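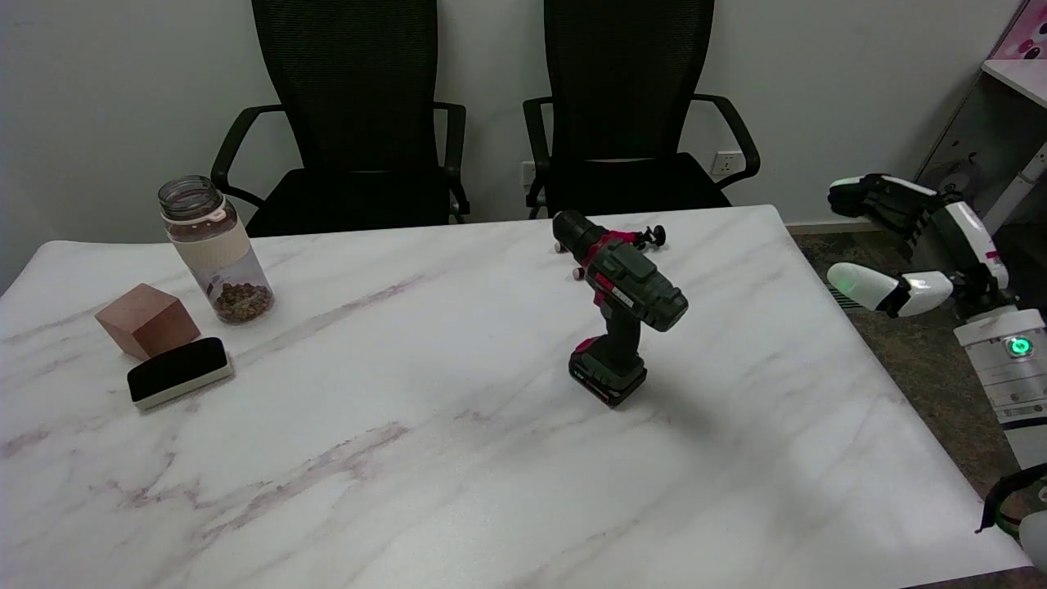

Drill, eraser, cube and bottle on the marble-patterned table at Siltorthorpe, with the robot's right arm raised at the back corner.

The green light on the arm is the first thing Amparo Salazar looks for in the morning. The second is the state of the fingers, and she can spend a good while on those.

Salazar looks after the robot at Irkis, and she is wonderful company on the subject of grippers. Each finger is built in segments, and each segment has its own way of going wrong (grit in a joint, a pad gone shiny, a screw that has crept round by a hair). She opens and closes the hand slowly, listening, then wipes every pad with a lint-free cloth. After 3,000 grasps the pads come off and new ones go on, whether they look tired or not.

Then comes the part I loved. She sets out ordinary things and has the arm pick them up, one after another. A wooden cube is the easy one. The whiteboard eraser has a soft side and a hard side, so it shows up a lazy grip straight away. The bottle has seeds or grain in the bottom, and they shift as it tilts! The cordless drill, standing on its battery, is the one she saves for last, all that weight up top and a handle that has to be met squarely.

"If the drill wobbles, I go back to the wrist," she says. "It's nearly always the wrist."

The whole routine takes 70 minutes on a good day. When it goes badly she reruns the zeroing program, written by Heydari, and tries each object five more times. A full strip-down of the arm is booked for September, and she is already looking forward to it.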